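February 8, 2019

Teleop bench, second session on the book task. Writing this up while the kettle's on, because if I leave it until after lunch I'll forget which settings went with which run, and then we'll all be guessing again like we were in December.

Started late. The Condoleo arm wouldn't home on the first go and I spent a good while poking at connectors before I noticed the e-stop on the bench side was still pressed in from last night. My own doing, I'm fairly sure. Could whoever closes up please twist it back out or leave a note on the monitor — I'll try to do the same. Once it was released the arm homed happily and the wrist camera came up on the first try, so no harm done.

The task is the same as before: move in low over the cloth, get the fingers to the page side of the stack, close on the top book only, lift, and set it down to the left with the cover still facing up. It sounds like nothing at all when you write it out. With your own hand you'd do it without putting down your tea. With the leader handle you find out very quickly how much you rely on feeling the edge of the cover with your thumb, and of course there's no thumb on this thing and precious little feeling coming back through the handle either.

I tried the hand-guided method first, with the arm in free-drive and me pushing it about by the wrist. It's lovely for getting the approach right. You can put the finger exactly where you'd like it and you get a real sense of the angle. Trouble is, my arm ends up in the camera view for half of each run, and I don't want the policy learning to wait for a sleeve to turn up. So I kept 5 of those as reference for the approach only and put them in their own folder, and did everything else by remote from the stool.
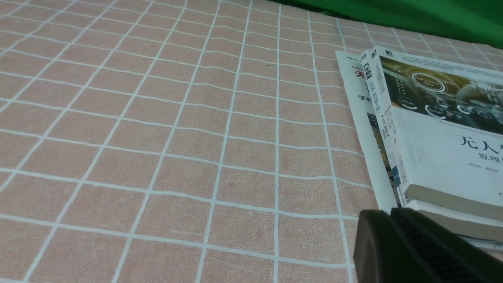 The thing that kept catching me out was height. Coming in from the page side, if the finger is even slightly low it pushes against both books together and the whole lot goes for a slide across the cloth. Slightly high and it rides up over the cover and you've got nothing. I ended up slowing right down for the last bit, with the scaling on the leader dropped to its finest setting, and that helped a great deal. The Umia software lets you bind the scaling to the foot pedal, which I'd forgotten, and it's so much nicer than reaching over for the keyboard mid-run. Colour me converted.

Offsetting the lower book a little gives the operator something to aim for as well. When I squared the two up perfectly I couldn't judge from the wrist view where one finished and the other began, and my success rate went through the floor. For now let's leave the offset in and vary it a bit between runs, then bring in the squared-up stacks once we've a decent base to work from.

Counts, before I lose the sticky note. We had 2,942 demonstrations across all the Nindinis tasks as of this morning, and the target we gave Chauhan was 3,856, so there's still a fair way to go. I'd like 1,000 of the final set to be books, including the awkward thick ones, and I think that's doable if we take turns and nobody does more than an hour at a stretch. My wrist is telling me I went over that today.

A few odds and ends:

The tablecloth creeps. By the end of the session it had wandered noticeably and picked up fresh wrinkles. I don't mind the wrinkles, a bit of variety is good for it, but please check it isn't hanging where the arm could snag it.

Grip force: I had it at the medium setting all the way through. The high setting bowed a paperback cover yesterday and I felt terrible about it.

Failed lifts are being kept and tagged as failed. Don't delete them, even the embarrassing ones. I've got several in there where I wave the gripper about like a lost tourist.

Still to do: fix the timestamp drift between the leader and the wrist camera, which I've put off twice, and see if we can borrow the other stool, as this one has started sinking again.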